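Section 4: Comparing finger pads on the Romby hand-held gripper

This section covers fitting a second type of finger pad, setting the camera to match, and running a side-by-side trial. It applies to the Romby hand-held gripper used singly or in pairs, with the Studell controller. If you have not yet charged the grippers and paired them with the controller, go back to section 3.

4.1 Before you start

You will need:
Both grippers, if you are working as a pair
The two pad sets you want to compare
The 2 mm hex key from the Romby case
A soft cloth and the calibration card
A notebook, or the trial sheet at the back of this manual

Choose a work surface at a comfortable height. A kitchen counter, a desk or a bench will do. A cloth on the surface is fine for most trials and stops small things sliding, but smooth it down at the front so the finger tips do not catch in the weave.

CAUTION: Switch the gripper off before touching the linkages. The jaws can close without warning if the trigger is knocked while the power is on.

4.2 Fitting the pads

1. Hold the gripper with the jaws pointing away from you and open them by hand until they stop.
2. Loosen the screw behind the left pad by two full turns. Do not take it out.
3. Slide the old pad forwards off the tip.
4. Wipe the tip with a dry cloth.
5. Slide the new pad on until it clicks. The ridges must face inwards.
6. Tighten the screw until it just grips. Over-tightening bends the pad and you will see the tips meet at an angle when closed.
7. Repeat for the right pad.
8. Close the jaws by hand. The pads should touch along their whole length.

Note: Ridged pads and smooth pads are not the same thickness. Never mix them on one gripper.

4.3 Setting the camera

1. Switch on the gripper and wait for the steady light.
2. On the controller, open Camera and choose Live view.
3. Check that both finger tips can be seen with the jaws fully open and fully closed.
4. Set Exposure to Manual if you are facing a window. On Auto, the picture darkens each time you tilt the gripper up towards the sky, and the near side of whatever you are reaching for loses detail.
5. Hold up the calibration card at arm's length and press Store.

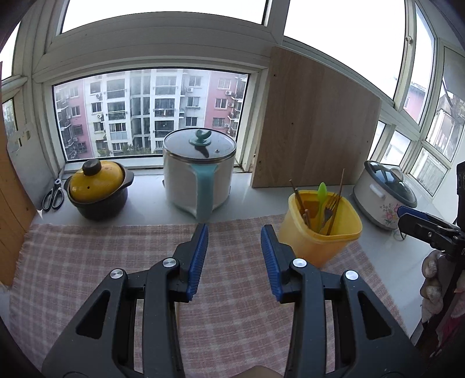

Stored settings are kept separately for each gripper. When working as a pair, do steps 1 to 5 for the first gripper, put it down, then do the same for the second. The controller can store 212 settings before it starts to write over the oldest.

4.4 Running the trial

1. Pick a few items of different shape and finish. Include one with a small knob or a narrow handle, one thin item and one that is wider than your palm.
2. Fit pad set A and press New trial.
3. Pick up each item, hold it still, then set it back where it was. Keep to the same order throughout.
4. Press Mark after every lift, and Slip if the item moved in the jaws.
5. Press End trial.
6. Change to pad set B as described in 4.2 and repeat.

Keep each load under 600 g. Heavier items will lift, but the jaw springs wear quickly and your results will drift.

CAUTION: Do not use the gripper on hot pans, on anything plugged in and running, or on blades. Glass lids should be lifted by the knob only, and no more than a hand's width off the surface until you know how the pads behave.

4.5 Reading the results

Open Trials on the controller and tick the two you want. The slip count is shown first, followed by the jaw width at each mark. If the widths for the same item differ a good deal between trials, you probably took hold of it in a different place, and that pair of lifts should be left out.

We used the Mestesero rubber pads and the Calimlim foam pads when writing this section. The rubber held better on glazed surfaces. The foam was easier on thin handles but picked up crumbs and needed wiping after each trial.

Pads should be replaced after 1000 lifts, or sooner if the edges have started to peel. To reset the lift counter, hold Mark and Slip together until the light blinks twice.

Section 5 explains how to copy trials to a computer.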